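Changes to the Hellau Street kitchen bookings from July

The shared kitchen at Hellau Street has been running under the same booking rules since it opened, and they no longer fit how people use it. From July there will be a new fee, a new cancellation rule and a different way of getting the key. Existing bookings stand at the old rate.

Fees

A half-day session goes to 12 dollars for members. The full-day rate is gone. Anyone who wants the whole day books two half-days, and the hour between them is included, so you don't have to pack up over lunch. Non-members should write to the office for a quote, as the insurance is worked out separately.

The kitchen was booked for 237 sessions last financial year. Most were mornings. If you can be flexible, afternoons are nearly always open, and the ovens heat faster when the laundry next door isn't drawing power.

Cancellations

Two clear days' notice gets you a full credit. Less than that and the fee stays with us. We have been lenient and the result is a calendar full of sessions that don't go ahead while other groups sit on the waiting list. Illness is still an exception. Send a message and we'll sort it out.

Keys

The lockbox at the side gate has been removed. Keys are now collected from the Lilia Room desk between 8 am and 4 pm. Evening groups need to pick theirs up before the desk closes and can drop it through the slot when they leave. A lost key costs the centre 308 dollars, because the whole lock set has to be changed, and this will be passed on.

Equipment

The old Skoryk mixer has been retired after its second gearbox. A replacement is on order and we expect to have it before the spring preserving days. Until then there is a hand mixer in the second drawer under the window bench. Please don't use it for bread dough.

We have also put aside 800 dollars for pans and small utensils. Rogério Rangel is putting the order together and would like to hear from regular users before it goes in. So far he has requests for deeper stockpots, two more colanders and a decent set of tongs. Handles came up more than anything else: people want ones long enough to keep their hands clear of the burner, and smooth enough to wipe down properly.

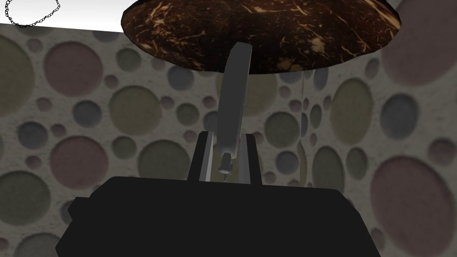
Cleaning

The roster is back on the inside of the pantry door. Each group wipes down benches, empties the sink traps and takes the food scraps out to the green bin. Floors are mopped by the last group of the day. Tea towels go home with whoever used them and come back washed.

The Fletari playgroup has the kitchen every second morning through the school holidays, so check the calendar before you turn up. Bookings for August open at 9 am on the first of the month.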